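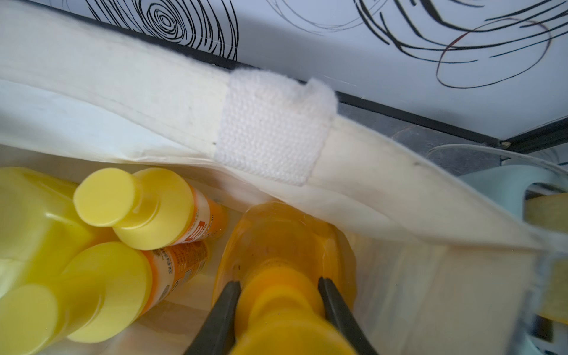 Bottles multiply. You buy one shampoo and by April there are 14 of them under the sink, each with an inch left in the bottom and a grudge against gravity. The cure is a soft bin, one per job, and a rule that when the bin is full the shopping stops. Canvas is forgiving: a rim that folds over gives you something to grab, and a hook-and-loop strap on it will take a tag if you label things. Keep the bottles close together so they prop each other up. Small ones tip over anyway, like the yellow one lying tilted beside the others, so check that the caps are screwed down before you walk off feeling organized.

Don't sort by color unless everything you own came in different colors. A shelf of yellow bottles tells you nothing at seven in the morning. Write what's in them on masking tape, on the shoulder, facing up.

For carrying things to the gym or a guest bath, use a tote you already have. You have plenty. Put the tall pump bottle in first and fill in with the little ones, caps up. A museum print on the side does no harm. Two handles, held together, please.

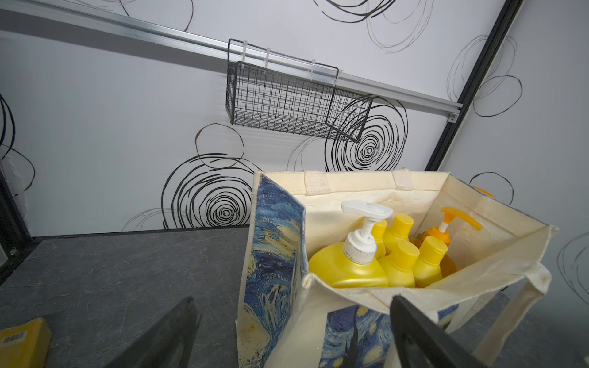 Inger Juhl writes that pumps should never travel at all unless they twist shut, and that she learned this from 300 milliliters of conditioner and a library book. She now wraps a rubber band under the pump head. Fair enough. A clothespin works too, if the neck is thin.

Wash the tote on Monday.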